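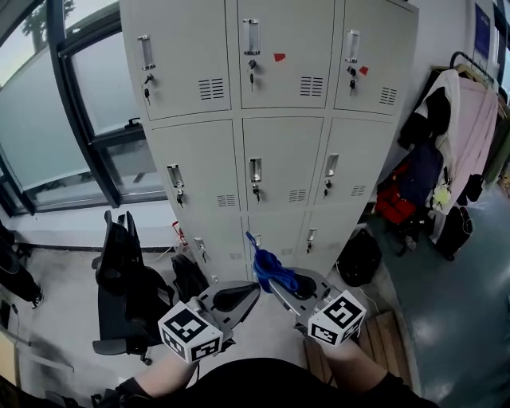 Relief duty handover

Relief duty handover is the process by which an outgoing aid worker passes a job, and everything attached to it, to the person replacing them. In humanitarian operations it may cover staff supervision, supplier contacts, security procedures, cash, vehicle logs, unfinished reports and the location of the good coffee. It is also called an end-of-mission handover or, among people who have received a bad one, "the folder."

Most field contracts are short, so handovers are frequent. A post that changes hands twice a year will accumulate a great deal of advice, much of it written at night by someone with a flight in the morning.

Background

Early relief programs treated handover as a conversation. The departing worker met the arriving one at the airstrip, shook hands, shouted something over the engine and left. The method was cheap and is still in use.

Written handover notes became usual as donors asked for better records of spending and stock. Agencies issued templates, and the templates grew. A version circulated by the Mundport office of the relief agency Panedia had 80 headings, among them "Other," "Other (continued)" and "Miscellaneous." Field staff filled in the first page with care and wrote "see above" on most of the rest.

The Ostrowski method

The best-known attempt to shorten the process is named for Barrett Ostrowski, a logistics coordinator who took over a warehouse post at Mundport and received a handover note of 298 pages. By his own account he read the first 40, learned a lot about a generator that had since been sold, and went to ask the drivers what was going on.

Ostrowski then proposed that a handover note should answer 5 questions:

What will go wrong in the first week?
Who has to be paid, and when?
Who really makes the decisions?
What was promised, and to whom?
Where are the keys?

The third question caused some friction with managers, several of whom found they were not the answer. Panedia adopted the list with the wording changed to "Who are the key stakeholders?" Staff went on using the original.

The final question is often taken for a joke. Ostrowski insisted it was the most practical of the set, having spent his second day at Mundport outside a fuel store while a colleague telephoned his predecessor, by then on a beach. Under the method, keys are labeled, signed for and tried in their locks by both workers together.

Overlap periods

An overlap is the time during which both workers are at the duty station. Agencies generally describe a week as desirable. In practice an overlap may last an afternoon, or may be negative, a term for the gap in which the old worker has gone and the new one is waiting on a visa.

Long overlaps have their own troubles. Local staff, faced with two supervisors, tend to bring each question to whichever one is likely to say yes. The outgoing worker may find it hard to stop running things, and the incoming worker may find it hard to be shown, for the third time, how the printer works. Some offices deal with this by moving the outgoing worker to a separate desk and giving them only their final report to do, a task known to drive people to the airport early.

Role of local staff

National staff usually outlast international ones by years and hold most of the knowledge that handovers try to preserve. They are also asked to explain it again to each arrival. Several training guides now advise that a senior local colleague review the note before it is final. Reviewers commonly correct the names of villages, the size of the rent and the claim that a problem has been solved.

Handover software

Tokero is a record-keeping program used by some agencies to store handover notes in one place. Entries are limited to 1000 words, a rule introduced after early users pasted in their entire email correspondence. The program sends reminders to review old entries. Critics say the reminders go to the person who wrote the entry, who has normally left the organization and may have taken up teaching.

A revision of the Panedia guidelines dated 2024-07-23 allows notes to be kept either in Tokero or on paper, provided that the new worker is told which.

Criticism

Opinions differ on whether a handover can do what is asked of it. Supporters point to fewer missed payments and fewer suppliers turning up to collect on agreements no one remembers making. Skeptics reply that new arrivals rarely read the note until something has broken, at which point they read it closely and with feeling.

There is wider agreement on tone. Guides discourage remarks about named colleagues, both out of fairness and since the colleagues in question are often the ones doing the printing.

See also

Deployment briefing
Exit interview
Staff turnover
Stock inventory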